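首页 项目 图集 日志 联系

Rirnow 图集:在虚拟房子里攒示范

2021年5月

Rirnow 是我们在 Kallcombe 做的一个小项目,目标说起来很简单:让一个会学习的程序听懂“去卧室,把床上的东西拿过来”这样的话,然后自己在屋子里走过去、找到、拿起来。要教会它,就得先有人做给它看。于是过去这几个月,我们每天坐在屏幕前,操纵一个虚拟的身体在一套又一套虚拟房子里转来转去,开门、绕桌子、找东西,把每一步都录下来。录一遍叫一条示范,到目前为止攒了 2000 条!

房子都在 Landska 里跑,这是我们自己搭的仿真环境,画面粗糙一点,胜在启动快,笔记本也带得动。录好的示范交给学习程序,程序的名字叫 Alcantara(名字是 Vaughan Rakena 起的,问他为什么,他每次给的说法都不一样)。这一页贴的是同一套房子里的几处画面,也顺便讲讲采集时碰到的事,很多细节写进报告嫌啰嗦,放在图集里正合适。

先说一条示范是怎么来的。系统随机把身体放到房子的某个角落,屏幕上方出现一句指令,操作的人看完就开始走。前进、后退、左转、右转、抬头、低头、抓、放,一共就这几个动作,用键盘按。每按一下,系统存下当时的画面、按了哪个键、身体在房子里的位置。走到了,按回车结束;走错了可以退回来,不用重录。
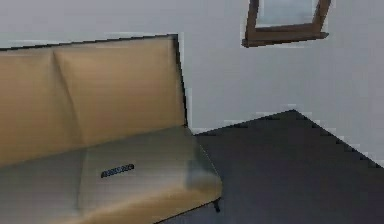 第一周我们规定“走错就作废”,结果录出来的示范干净得不得了,每条都是直奔目标。拿去训练,Alcantara 在顺利的时候走得很漂亮,可是一旦偏了半步,就开始对着墙原地打转,因为它从来没见过人是怎么从错误里走出来的。后来 Vaughan 提议把犯错的片段也留着,大家还争了一下午。留下来以后效果好多了!现在我们反而会请操作的人偶尔故意走岔,再自己找回来。走岔的那一段会打一个标记,训练时可以选择让程序只学“找回来”的部分。

起点也很讲究。如果每次都从房间中央出发,一眼能看到全屋,那就太容易了。所以我们把起始位置撒得很散,有时一睁眼面前只有一件大家具和一面墙,得先转一圈才知道自己在哪儿。新来的同事第一次碰到这种开局总要愣一下,然后就玩上瘾了,真的很像在别人家里捉迷藏。

开局之后最考验人的是过门。门洞在画面里看着挺宽,可虚拟身体有它自己的宽度,角度稍微偏一点肩膀就蹭到门板。我们专门录了 100 条只练过门的示范,从远处走来、贴着墙走来、斜着进、退着出,各种姿势都有。录到后面,手指比脑子还快。
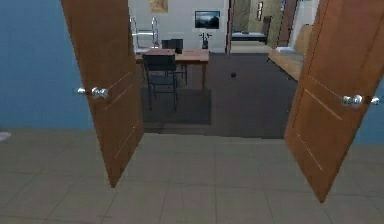
双开门敞着,浅色地砖到门口为止,再往里是深灰色地毯。屋里有书桌、黑色椅子和墙上的电视。

过门的数据还带来一个意外收获。门口往往是两种地面的交界,Alcantara 很早就学会了把地面颜色的变化当作“换房间了”的信号。这本来不在我们的计划里,看到它在交界处停下来左右看一看的时候,全组都凑过来围观。当然,聪明也有代价,碰上屋里铺一块颜色差别很大的毯子,它有时也会以为自己进了另一间屋子,绕着毯子边走一圈。为了治这个毛病,我们又补录了一批毯子上来回走的示范,录的时候特别无聊,训练完看结果又特别开心。

下面讲指令。指令由另一个人来写,写的人和走的人不能是同一个,免得默契太好。写的人先看一遍房子,挑一个目标,用平常说话的口气写一句。有人写得很短,“去拿球”;有人写得像在给远房亲戚指路。我们都收,一条也不改,错别字也留着。 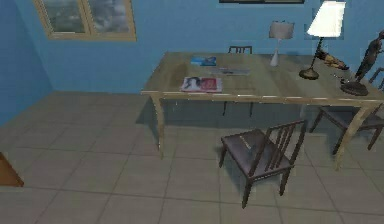

写指令最费神的地方是把一样东西和它的邻居分清楚。只写“拿杂志”,走的人到了跟前就得猜,录出来的示范也就带着猜的成分。我们后来请写的人先在脑子里问一句:这间屋里还有没有第二个?像这张长木桌,上面有一大一小两盏台灯,“台灯”两个字肯定不够,得写“灯罩是白色、往外张开的那盏大的”。杂志也一样,一本封面红白相间,一本是蓝色封面,写上颜色就清楚了。最妙的指令会用旁边的东西来定位,例如“大台灯旁边横躺着的小摆件”,读起来自然,程序也能从中学到东西和东西之间的关系。Vaughan 把这类指令单独收进一个文件夹,起名叫“好句子”,目前有 56 句,我们新人培训就从读这些句子开始。

高度也是个大坑。桌面上的东西离得近的时候反而看不全,要退一步、低一下头。刚开始很多示范在桌前有一长串犹豫的动作:上前、低头、退后、再上前。我们原想把这一段剪掉,后来决定只剪掉停着不动的时间,动作全部保留。Alcantara 现在走到桌前会先退一小步再低头,那个样子和我们组里的人一模一样,看一次笑一次。

再往后是卧室。卧室的指令多半跟床有关,东西又小又平,远看几乎和床单混在一起。采集的时候我们要求先走近,看清楚了再抓,宁可多花几步。还有一条规矩是每录完 3 条就换一次起点,哪怕指令相同。手熟了会不自觉地抄近路,换一换起点,路线就丰富起来了。
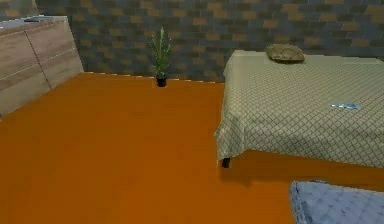

橙色地面的卧室:格纹床罩的床上放着一件浅蓝和白色的扁长小物,墙边有一盆细叶绿植。

卧室里有一类示范我个人特别喜欢:目标被床尾或柜子挡住,站在门口完全看不见,指令里也没有提示。走的人只能凭生活经验去猜,先看床,再看柜面,最后绕到另一侧。几个操作的人互相没有商量,猜的顺序却很接近。我们非常想知道 Alcantara 能不能把这种“先去哪儿找”的习惯也学走。眼下它会先看床,看完没有就有点发呆,离举一反三还差得远,但是每隔几天就有一点新花样,早上打开回放记录的心情跟拆信差不多。

关于质量检查。每条示范录完,都由另一位同事倍速回放一遍,看结束时目标是否真的在画面里,指令和动作对不对得上。对不上的放进待查,不直接删。有好几次查到最后,错的是指令,走的人走得一点问题没有,把指令改派给别的目标,这条示范又能用了。

接下来到 10 月,我们打算给 Landska 加上可以拉开的抽屉和柜门,示范里会多出“打开再找”这一步,键盘上也得再腾一个键出来。操作界面的新版本正在试,回放时能同时看到俯视路线和第一视角,挑片段方便多了。

想来当操作员试录的朋友,请在联系页留言,写明习惯用哪种键盘布局。只要会用方向键就能上手,开头先练过门,然后就可以领指令了。

采集与文字:Rirnow 小组
指令审校:Vaughan Rakena
画面:Landska 仿真环境

上一页:操作界面草图 下一页:路线回放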